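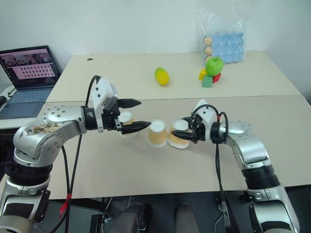

Can a small workshop or college hire a two-armed robot set without having a programmer on the staff?

At Skevbridge you can hire one by the month, and the hire fee includes a day's training in moving the arms by hand and recording tasks. You'll still want one person who is happy poking about in settings menus, but they don't need to write code.

That was the question I took with me to the Jevano open day in Skevbridge on July 14, 2022, and it took me most of the afternoon to get it answered properly, so I've put it at the top for anyone in a hurry. The rest is for people who like a day out.

I went over from Grusthorpe on the early train (two changes, no trolley) and walked up from the station, which the leaflet calls a short stroll. It's a hill. There were 20 of us booked in and we were split into two groups at the door, one for the showroom and one for the benches. I got benches first and was very pleased about it!

The product they're pushing is called the Onishi, a bench kit with a pair of arms, a gripper on each, the software and a support line. The arms are silver and black and come in from either side of the table, so the bit in the middle is where both hands can get at things. The bench I stood at was set up for paper cups, three of them upside down in a row, and I liked that straight away. Anybody can go home and compare with their own kitchen table. Paper cups are also a mean test for a gripper, as you'll know if you've ever squashed a full one at a car boot sale.

The fingers are long, black and pointed, and they open wider than I'd expected. I asked whether you could swap them for something softer and you can, there's a padded set in the price list, though it's an extra. Same goes for a longer wrist cable. I'm never keen on extras, but at least they were all printed on one sheet and I didn't have to winkle them out of anybody.

If I were buying, I'd ask more about the cables. They loop over the grippers and hang down over the front of the table, and on our bench one bunch was held together with red tape. Perfectly serviceable, and I've done worse in my own shed, but for that sort of money I'd like a proper clip or a sleeve. The chap next to me said his lot would snag them with a stool inside a week. I put it on my feedback card.

Other things at the back of the table were a toy mango, a green apple sitting on coloured blocks, and an egg tray in a clear bag. A nice spread of shapes, I thought, and there's a list in the handbook of household bits they suggest you start with. Cheap to replace, too.

Now, the hire terms. Shortest hire is 2 months, longest is 12, and you can turn the last part of a long one into a purchase. Delivery is included if you're within about an hour's drive. Support runs from nine till five and I didn't get a straight answer on what happens if an arm packs up at teatime, so do ask. The training day is for up to four people and they'd prefer you to come to them.

Lunch was sandwiches and a very good lemon cake. The showroom after that was mostly brochures and a sofa, and I'd skip it another time and ask for a second go at the benches.

They're running another open day in January, with 11 places left when I looked at the sheet by the door. Booking is by telephone only. Wear flat shoes for the hill, and if you're driving, the car park behind the building is free but you have to give your registration at the desk.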